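Accueil Carnet Fibres Bains Stock Contact

22 oct. 2018

Garance, suite. Je reprends les notes laissées en plan au début du mois, quand le bain avait viré au brun et que j'avais tout rincé sans rien écrire. Cette fois je note au fur et à mesure.

Laine : Strachan, deux fils, écru, le lot entamé en septembre. Quatre écheveaux, 200 g pesés secs. Les ligatures d'origine étaient trop serrées et laissent des traces blanches ; je les ai toutes refaites en huit, au coton, assez lâches pour passer un doigt dedans. Un écheveau avait déjà un nœud au milieu, je ne l'ai pas coupé.

Lavage hier soir au savon neutre, eau tiède, trempage toute la nuit. L'eau du matin était encore un peu jaune. Deuxième lavage, court, puis deux rinçages. Il restait du suint dans le lot, je pense que c'était une partie du problème de la dernière fois : les zones claires tombaient toutes du même côté des écheveaux.

Mordançage : alun Tridirard, 30 g pour la totalité, dissous d'abord à part dans de l'eau très chaude. Le nouveau sac est plus grossier que l'ancien et met plus longtemps à fondre. Un peu de crème de tartre, la moitié de ce que dit la vieille fiche. Montée lente, une heure sans bouillir, refroidissement dans la cuve. Laine entrée mouillée, à la main, un écheveau après l'autre.

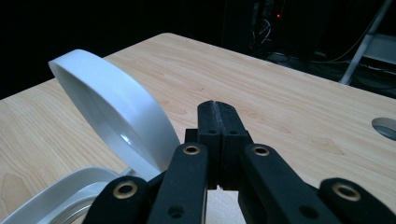
Pièce blanche, relevée sur la tranche, table en bois clair.

Garance : racine en morceaux, même poids que la laine. Je l'ai passée au moulin en deux fois et tamisée grossièrement, ce qui ne passait pas est retourné au moulin. La poudre vole, fermer la fenêtre côté cour et mettre le masque. Première eau jetée après quelques minutes : elle part brun-jaune et je préfère ne pas l'avoir dans le bain. Je garde quand même un bocal de cette première eau, pour essayer sur du coton un autre jour.

L'eau du robinet à Sirkside est très douce. La dernière fois j'avais oublié la craie. Cette fois, une bonne cuillerée dans la cuve, délayée avant. Le bain a tourné au rouge presque tout de suite, alors qu'il était resté orange terne au premier essai.

Température de départ 30 °C, ensuite montée très progressive sur deux heures. C'est là que je m'étais trompé : le réchaud sur la position forte, et le temps d'aller chercher le courrier le bain fumait. Au-delà d'une certaine chaleur les bruns sortent et on ne les rattrape plus. Réchaud sur deux, couvercle à moitié, et je reste à côté. Le thermomètre à sonde affiche trop haut quand il touche le fond, l'attacher à la poignée.

Remué toutes les dix minutes, en soulevant les écheveaux par les ligatures. La poudre s'accroche dans les fibres, surtout sur les deux écheveaux du dessous. Il aurait fallu mettre la racine dans un sac de mousseline. J'en avais un, il servait à autre chose. 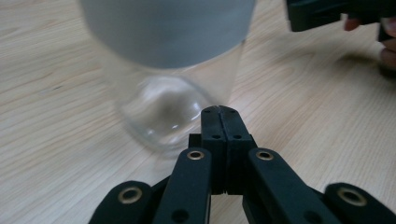 Photo : atelier Sirkside

Couleur à la sortie : rouge brique, franc, un peu plus orange en séchant. Les quatre écheveaux ne sont pas identiques. Le premier entré est le plus profond, le dernier tire sur le corail. Pour un tricot il faudra alterner les pelotes, pour le métier ça ne gêne pas.

Essai de nuançage avec des brins courts prélevés sur le dernier écheveau :
– vinaigre blanc : plus orangé, différence nette ;
– cendre filtrée : vers le framboise, joli, mais le brin est un peu rêche ;
– fer, une pincée : prune éteint, trop foncé, à refaire avec moins ;
– témoin sans rien.

Les brins sont agrafés sur le carton du cahier, dans cet ordre. Je remettrai un jeu identique sur le rebord de la fenêtre pour la lumière, la moitié cachée sous du carton noir, et on compare au printemps.

Deuxième bain avec le reste de teinture, sans rajouter de racine. Laine non mordancée d'un côté, mordancée de l'autre, un petit écheveau de chaque. Le mordancé prend un abricot très régulier que je trouve plus réussi que le rouge. L'autre est beige rosé et dégorge encore au troisième rinçage.

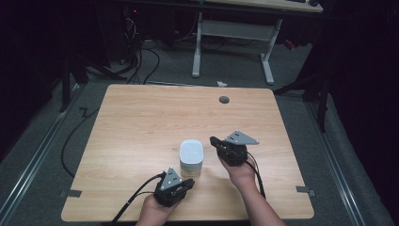 Pour le troisième bain j'hésite. Il reste de la couleur, mais la cuve commence à sentir et je ne veux pas la laisser la nuit. J'ai prélevé environ 300 ml de liquide filtré, au frais, étiqueté « garance 2e épuisement ». Le marc est étalé sur du papier journal près du radiateur. Ne pas le jeter, on peut en refaire une eau pour du papier.

Séchage : à l'ombre, sur la barre du fond, pas sur le fil dehors. Air à 22 °C dans l'atelier, humide. Les écheveaux posés sur le portant gouttent sur la planche, mettre la bassine dessous. Les tréteaux Treteo ont pris un peu de jeu depuis qu'on y pose la grande cuve, une vis à resserrer sur celui de gauche.

À faire :
– recommander de l'alun Tridirard, en grain fin s'il existe encore ;
– coudre deux sacs de mousseline ;
– peser la craie au lieu de la mettre à la cuillère ;
– finir de rincer les gants et la louche, la louche est rose ;
– demander si l'autre lot Strachan est du même bain de lavage.

Prochain essai en octobre si la cuve est libre, avec le même poids de laine et moitié moins de racine.

Carnet de l'atelier Sirkside – Contact – Textes et photos © Sirkside – Haut de page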